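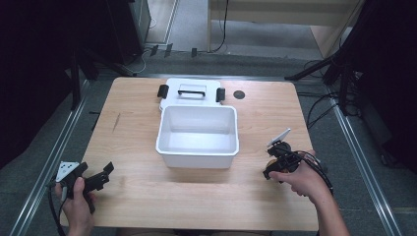
*Bomura hand-held gripper pair at a recording table, with a white storage box and its lid.*

# Bomura Pair – hand-held grippers for two-arm demonstrations

Bomura Pair is a set of two hand-held grippers for research groups who study imitation learning with two arms. The operator holds one gripper in each hand and does the task directly on the table. No robot is needed during recording. The jaw opening and the pose of each hand are saved together, and the policy is trained from these records.

## Method

The set was developed for a study by Muthu Ramasamy at Elum. The question of the study was simple: can a policy learn to close a box with a separate lid, if all its training data comes from human hands holding grippers? Closing such a box is difficult for two arms, as the lid must be kept level while it goes down and both latches must be pressed after.

Each training set had 60 demonstrations, recorded by 2 operators. The box was placed at a new angle for every demonstration, and the lid was always started flat on the table. Demonstrations where the operator lost the lid were kept in the data and marked as failed.

## Result

The trained policy was tested on two fixed arms with the same jaws. It placed the lid correctly in nearly 10 of every 12 trials. Pressing the latches was weaker, mostly when the lid was seated a little to one side. With only the successful demonstrations in training, the placing became slower and the policy did not correct a tilted lid so well.

The test used one size of box. We do not have results for round containers or for lids with a hinge.

## In the set

- Two grippers, left and right, black
- Marker plates for both grippers
- Cables
- Recording software for Linux, with the export script from the study
- Spare jaw fingers – one pair

## Ordering

The set is sold by Nestalia. Delivery takes 10 working days. Universities can ask for a loan set, and the next loan period begins in February. Jaw fingers in other lengths are made by Kołodziej on request; please send a drawing with your order.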